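December, morning, small room

Cups for the tasting table

Buppha asked me to write down how we prepare the paper cups, because last time everybody did it in a different way and Gorazd could not find his own samples after lunch. We need 16 cups per round. I take them from the open sleeve first and only after that I open a new one.

1. Stacking

I stack them on the light table, the one with the round cable hole near the back. A cup goes in with its mouth up, straight down, no twisting. When I twist, the rims stick together and later two come out at once. Min-kyu prefers to make short stacks and join them at the end. I tried both and I stay with one by one.
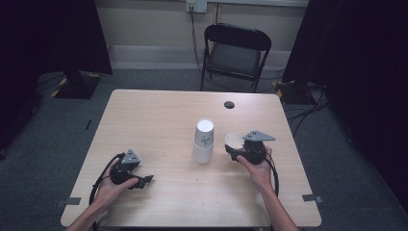
2. Marking

Pencil on the bottom, before any water. The marker from Surkton smells too strong for this work — Daichi noticed it already in the second round. Number first, then the letter of the batch.

3. Storage

Stacks go mouth down on a clean tray, in the cupboard under the kettle. Sleeve count after today is 212, so Panagiotis should order again before the holidays. Please do not take these cups for coffee.

Still to check: does the rim of the new Farilell cups bend more easily? I had two bad ones.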